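Section 4: Submitting Written Testimony Through the Mesance Hearing Portal

You've made your account and picked your hearing, so now comes the good part: getting your words in front of the people who will vote! Written testimony goes into the same record as spoken testimony, and lawmakers' staff can search it by bill number, town or topic (a feature our users asked for again and again, and we're so happy to have it in this release).

Before you start

Have your testimony saved as a plain document or PDF. The portal accepts files up to 10 pages. If you're writing for a group, you'll also need the group's registration code, which is on the welcome letter.

To submit your testimony

1. Sign in and open My Hearings.
2. Choose the hearing. If you were invited by a committee office, it will already be at the top of your list.
3. Select Add Written Testimony.
4. Under Position, pick Support, Oppose or Information Only. You can change this until the record closes.
5. Enter the bill number. Type the digits only, so House Bill 1106 goes in as 1106, then choose the chamber from the menu.
6. Attach your file and wait for the green check mark.
7. Read the preview all the way through. What you see there is what the public will see.
8. Select Submit. Your receipt number appears on the screen and is sent to your email.

Note: The preview sometimes opens behind your main window. If nothing seems to happen after step 6, look there first.

CAUTION: Take out home addresses, phone numbers and medical record numbers before you attach the file. The portal does not remove them for you, and once the record closes only the committee clerk can pull a page.

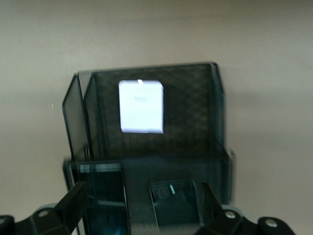

If your receipt doesn't show up within 10 minutes, check your junk folder and then My Hearings. A status of Received means you're all set, even without the email. A status of Draft means step 8 didn't go through, and you can pick up right where you left off.

Adding a co-signer

We love this one! Up to 39 people can sign on to a single piece of testimony, and each of them confirms from their own inbox.

1. Open your submitted testimony and select Co-signers.
2. Enter each person's name and email.
3. Select Send Requests.

Names stay gray until the person confirms. Gray names are left out of the published record, so give people a nudge a day or two ahead.

Note: Replacing your file clears all confirmed co-signers. Fix your typos first, then invite.

Asking to speak as well

Check the box marked I Would Also Like to Speak before you submit. The committee office sets the speaking order, and the portal will text you when your place is assigned. For remote speakers, go on to Section 5, which covers the sound check.

Help with this section: Ieva Mets or Bethel Abdella, Mesance user support, extension 85. Section last revised 12/5/25.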